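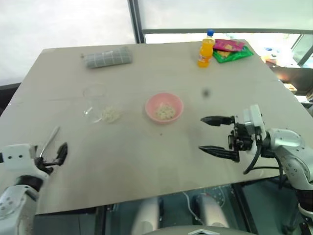 Do you need to soak them or not?

I have been told by a great many people that I should be soaking things overnight. Rice, beans, oats, probably the spoon. The latest is a cousin-in-law, Jonatan Nyberg, who sent me a link to a page by a firm called Masilela that sells grains by post and has, surprise, a whole method that needs their own "resting bowl". The bowl costs more than a month of rice.

I read it all anyway. The claim is that 200 grams of rice left in water for 3 hours cooks better, tastes sweeter and "sits lighter". Lighter than what? There's a chart with no numbers up the side.

So I did my own version, in bowls I already own. A glass one for the small grains, the pink plastic one for the bigger stuff, which has survived two house moves and will see me out. Half the rice was soaked and half went in the pan straight from the packet, same pan, same hob, same amount of salt. I ate both. My neighbour ate both without being told which was which and picked the unsoaked one, then changed her mind, then asked if there was any curry to go with it.

I will give them this much: the soaked lot was done a few minutes sooner. If you are in a hurry at six o'clock and had the foresight to start at three, good for you. I've never met that person.

Beans I'm not arguing about. Dried beans want soaking and my gran could have told you so for nothing.

What does bother me is the glass bowl business. Masilela say plastic "holds on to flavour". I've had onions in that pink bowl, and custard, and I can't taste either of them in anything. Glass is nice because you can see what's in it and it's heavy enough to stay put when you go at it with a spoon. That's a good enough reason to buy one, and mine came from a charity shop.

Next I'm meant to be trying the Nurum rinse, 337 comments under the recipe and half of them arguing about tap water. Maybe in September. I've a sack of rice to get through first.

Contact | © 2022 | Back to top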